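Ladberg Textile Handling Kit

The Ladberg Textile Handling Kit is a two-armed robotic package sold for the picking up, spreading and folding of cloth. It is made by Ladberg, a manufacturer of small automation equipment based in Dillton, and is supplied to laundries, hotels, garment sorting centres and technical colleges.

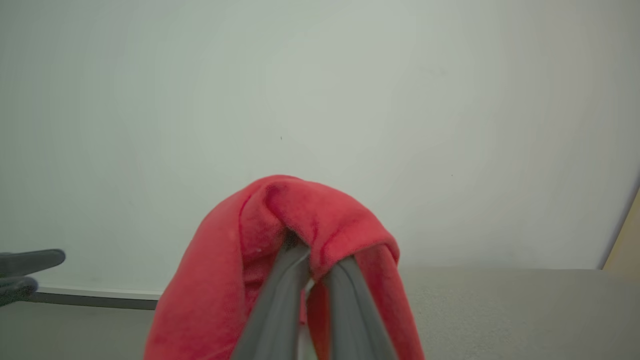
Overview

The kit belongs to a class of equipment known as bench-top textile handlers. Machines of this class work on single items placed on a table, in contrast to the feeding and folding lines used in large laundries, which take flat linen at speed and in a fixed sequence. The Ladberg kit is intended for mixed work, where one item may be a hand towel and the next a child's blanket, and where the volume does not justify a full line.

It is sold in two versions. The standard version comprises both arms, their grippers, a wrist camera for each arm, a control cabinet and the folding software. The college version contains the same equipment together with a printed course guide and a set of sample cloths. Neither version includes a table. Ladberg publishes a list of suitable table heights and recommends a plain, matt surface in a light colour, as glossy tops have been found to confuse the cameras.

History

Ladberg began as a supplier of parts for packing machines and entered the textile field after a request from Van Loon, a linen hire company that wished to reduce hand sorting at its smaller depots. The first machine, known within the company as the Bench One, had a single arm and a suction head. It handled pillowcases adequately but could not lift fleece or towelling, through which air passes too freely for suction to hold. The suction head was dropped after a short trial.

A second design replaced it with a pair of pinching fingers on each of two arms. This arrangement was retained in the product as sold. The kit was first shown to buyers at the Grandton trade hall in March and went on general sale on 12th July of the same year. Van Loon took the first delivery and remains the largest single user, with machines at several depots.

Later changes have been modest. The control cabinet was made smaller, the cable guides were moved to the inner side of each arm, and the fingers were lengthened to give a deeper hold on thick material. Owners of early machines were offered the longer fingers at a reduced price, though the older cabinet cannot be exchanged.

Design

Each arm carries a gripper with two long, flat grey fingers. When the fingers close they come together towards their tips, so that in a side view they form a narrow V with the cloth held at the point. The shape suits soft goods, which gather readily between the tips and may fold over the top of them.

The camera is mounted near the wrist and looks along the fingers. As a result it sees the held cloth at close range, often with the other arm's gripper at the side of its view. The software uses this view to judge whether cloth is present between the fingers and to look for an edge or corner. It does not measure the weight of the item. A wet towel and a dry one of the same colour are treated alike, and the makers advise that only dry goods be presented.

The fingers are plain and have no heating or suction. Replacement pads are sold in packs under part number 353 for general use and part number 318 for fine fabrics. The two types should not be mixed on the same arm. Pads are held by a single screw and can be changed without removing the fingers from the gripper.

Operation

A normal cycle begins with the item dropped loosely on the table. One arm descends, pinches the cloth near its highest point and raises it, allowing the remainder to hang down on either side. The wrist camera then examines the hanging material. If an edge is found, the second arm takes hold of it, and the two arms pass the item between them until two neighbouring corners are held. The cloth is then lowered, drawn flat and folded to a stored pattern.

Where no edge is found, the arm sets the item down and tries again from a different point. The number of attempts can be set by the operator. Once that number has been reached the item is left on the table and an amber lamp is lit on the cabinet.

Folding patterns are chosen from a list on the control screen. New patterns may be entered by drawing fold lines on an outline of the item, and these can be copied to other machines by memory stick. The software does not learn patterns by watching a person fold.

Suitable materials

Ladberg divides materials into three groups. The first, described as fully supported, consists of fleece, towelling, cotton sheeting and knitted blankets of a single colour. The second, supported with care, includes patterned fabrics, which may be mistaken for creased ones, and very dark fabrics, in which the inner folds are difficult for the camera to read. The third group is not supported and includes lace, netting, items with loose cords and anything containing glass or metal fittings.

Fleece is the material most often used in demonstrations. It is thick enough to pinch easily, does not fray, and shows its folds clearly under ordinary room lighting. It does shed and collect lint, and the manual calls for the pads and camera windows to be wiped at the end of each working day when fleece is handled regularly.

Installation

The arms require a firm mounting and a clear space on all sides. A plain wall behind the table is preferred. Shelving, posters or hanging garments within view of the cameras should be moved or covered, as the software may take them for part of the item being handled. Direct sunlight should be kept off the table by a blind.

Installation is carried out by Ladberg or by an approved agent and is normally completed in one visit. The visit includes fixing the arms, setting the camera positions and running a set of test cloths. Buyers are expected to provide the table, a power supply and one member of staff to be trained. Moving the machine to another room requires the camera positions to be set again – a task which a trained operator may carry out without a further visit.

Safety

The arms move slowly by comparison with those used in factory assembly, and each stops when it meets resistance. A stop button is fitted to the cabinet and a second is supplied on a lead for placing on the table. The makers state that the machine should not be used where members of the public can reach the arms. In colleges, a marked line on the floor is considered sufficient when a tutor is present.

Loose sleeves, scarves and lanyards should not be worn near the grippers. The fingers do not close hard enough to cause serious injury, but they are designed to hold cloth and will do so until the stop button is pressed and the release lever on the wrist is turned.

Service and support

The kit is sold with a service plan covering parts, telephone help and a yearly inspection. The plan may be renewed at the end of its term, and plans for several machines at one address can be combined. Pads and camera windows are treated as consumable items and are not covered.

Software updates are issued as required and are installed by the operator. Update 1113 changed the way in which the hanging cloth is examined, so that both cameras are used where previously only the camera on the holding arm had been. Owners are advised to run the test cloths after any update and to keep a copy of their own folding patterns beforehand, as the update process restores the supplied list.

Reception

The kit has been received favourably by smaller laundries, where its ability to deal with mixed items has been regarded as its chief merit. Trade reviewers have praised the simple pad change and the clear control screen. Criticism has centred on speed. A practised worker folds a hand towel a good deal faster than the machine, and several buyers have reported that it is most useful when left to work through a basket while staff attend to other duties.

The absence of a table from the package has also been remarked upon, as has the need for a plain background, which some sites have found hard to provide. Colleges have asked for a single-arm version at a lower price. Ladberg has stated that none is planned – the folding method depends on both arms being present.

See also

Bench-top textile handlers
Flatwork folding lines
Robot grippers
Linen hire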